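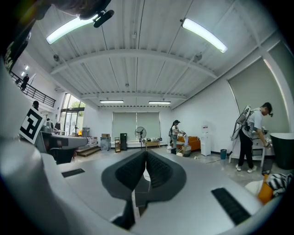 MINUTES - BUILDING USERS' MEETING, MILHOLM HALL

Home Hall Hire Meetings Minutes Contact
Search this site Enter keywords Go

Held Thursday, 6:30 p.m., on the main floor
Chair: Jennylyn Calimlim
Minutes: Gilmar Lacerda
Also present: seven users of the hall, and one person from Mendum for item 3 only
Apologies: the Queiroz dance group

1. Minutes of the last meeting

Accepted with one correction. The price for the side room key deposit was given per month and should have read per season.

2. Lighting on the main floor

The chair asked for views on the fluorescent tubes under the metal ceiling. Two users find the light too hard for evening classes and would like it softer. The table tennis group wants it kept as bright as it is now, or brighter. There was a long discussion about changing to LED tubes in the existing fittings.

Gilmar had one written quote, from Zurkard, for $1,290 including labor and the hire of a platform lift. The quote does not cover the small recessed lights over the balcony. Jennylyn said those should be priced at the same time so the lift is only hired once.

Agreed to ask Zurkard for a revised quote with the balcony lights added, and to get a second quote from another firm.
Action: Gilmar, before the next meeting.

3. Noise from rain on the roof

The person from Mendum talked through options for quieting the corrugated ceiling. Panels hung between the beams would cut the echo when the floor is full but would do less for the rain itself. A layer on top of the roof would help more with rain and would cost a lot more. No prices were given at this stage.

The choir asked whether panels could be tried over one half of the floor first. Mendum can lend sample panels for up to 7 days at no charge. The sensors and small fixtures along the ceiling ridges have to stay clear, and Mendum will need a drawing showing where they are.

Agreed to take the loan in July, when the choir is still meeting and the floor is free in the mornings.
Action: Jennylyn to send the drawing and book the dates.

4. Balcony

The black railing was checked after the complaint raised last time about a loose section. One bolt at the stair end was tightened and a second was replaced. Cost of parts $7, paid from petty cash.

Users are reminded that nothing is to be hung over the railing or leaned against it, including coats and banners. The balcony stays open to anyone using the hall. The judo parents asked for chairs up there. Jennylyn was in favor, provided the walkway is kept clear - six folding chairs at most, put back in the store afterward. Agreed.

5. Glass doors and windows

Cleaning of the tall glass doors and windows, inside and out, came to $261. This was more than last time because the upper panes had to be done with a pole from the grass side. A motion to have the outside done once a year and the inside twice was carried, with one against.

The trees outside were also mentioned. One user would like the lower branches cut back for more daylight. Others like the shade in the afternoon. No decision taken.

6. Money

Balance in the upkeep account before the window bill was a little short of what was expected, as two users have not yet paid for spring. It was agreed to set aside $1,000 toward the lighting work now and find the rest when the revised quote is in.
Action: Gilmar to write to the two users.

7. Any other business

The left-hand glass door sticks in damp weather and needs a firm pull. Gilmar will look at the bottom track.

Lost property is in the blue crate under the stairs. Anything left there at the end of July goes to the thrift store.

The broom cupboard was left unlocked twice. Last group out to check it.

Meeting closed 8:05 p.m. Date of the next meeting to be sent around by email.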